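[oltari-packing] Re: Boxes for the small sets, and where to put the sheet

From: Hashini Talukder
To: oltari-packing
Date: April 23, 2021

Dear Rezaul, dear all,

Thank you for the long message. I was away from the packing work for a part of March, so please excuse me if I repeat something which was already decided. I answer under your text, and after it I put my own points.

Rezaul Ranasinghe wrote:

> Hello everybody,
>
> the second delivery of small boxes has come to Skostholm and I want to
> fix the packing order before we start with it. We have 900 sets to send
> and I would like to have them all packed in the same way. In the first
> delivery we had 13 complaints. In most of them the customer wrote that
> the instruction sheet was missing, and after some letters he found it
> under the insert.

Yes, I answered some of these letters. One customer was quite angry and then very polite the next day. I think the sheet was never missing in any of them, but I did not get a reply from everybody, so I can not promise it.

> My question is simple. Does the sheet go on the bottom, or on top of
> everything? On the bottom it stays flat and clean. On the top it is
> found at once, but it gets a fold from the lid.

I prefer the bottom for packing, and a small line on the inside of the lid which says where the sheet is. We can use the Caputo stamp for it, there is still space for one more line of text. If the stamp is too much work for 900 boxes, then I vote for the top, and we accept the fold.

> Also, should we fold the sheet in 3 or in 4? The printer can do both,
> the price is the same.

Please let us choose by the size of the box floor. The sheet should cover most of the floor and have a narrow free edge around it. When it is folded too small, it slides under the insert and stands up at one side, and then the insert is not straight. When it is too large, one corner bends up against the wall and the customer sees a damaged paper as the first thing.

> Last thing, the lids. Some of them do not look nice at the edge. Do we
> send these boxes or do we throw them away?
>
> Best regards,
> Rezaul

I would send them. I write more about this below.

My points for the packing order:

1. Open the box fully and press the lid back so that it stands by itself. If you hold it with one hand, the sheet always goes in at an angle. The new cardboard is a little stiff and it needs to be pressed two times.

2. Put the sheet in before anything else, with the side of the heading up. Push it down with the flat hand and not with the fingertips. Then the insert, then the parts, then the small bag.

3. Work on the white table. The dark green one is beautiful but it is very shiny, and under the ceiling lamps I can not see small pieces of cardboard dust on it. After one hour my eyes are tired. The white one shows every crumb, and it can be wiped between two boxes. 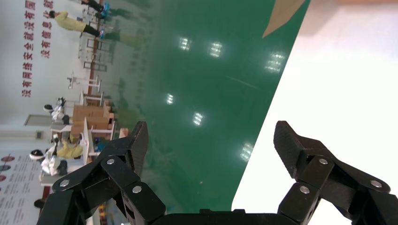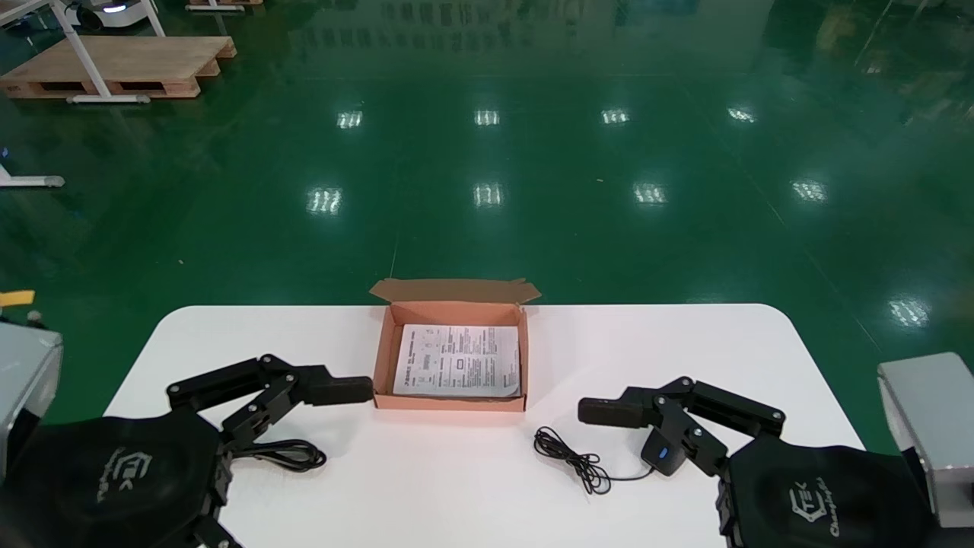 The sheet in the second picture covers the floor as I mean it, and the box has a lid edge which is slightly uneven. A lid like this one is good enough for me.

4. About the lids, then. I propose that we keep a box when only the upper edge of the flap is rough, and put it aside when the tear goes into the fold line. A torn fold line does not close well and the tape has to do all the work. The boxes which are put aside can be used for spare parts, they travel inside a bigger carton anyway.

5. Please do not write on the boxes with the blue pen. It goes through the paper label and it is not possible to remove it. The pencil is in the drawer together with the stamp.

One question from my side. The Atari-size carton (I mean the flat, wide one, we all call it so and I do not know who started it) is too low for the new insert if the sheet is folded in 4. Has somebody tried it with the sheet folded in 3? I have only one such carton at my place and I do not want to damage it for the test.

If there are no objections, I will write the order on one page and send it to the list, and Rezaul can print it for Skostholm. I also need the name of the person who keeps the Caputo ink, the pad which I have is nearly dry.

With kind regards,
Hashini

--
oltari-packing mailing list
To leave the list, send an empty message with the subject "leave"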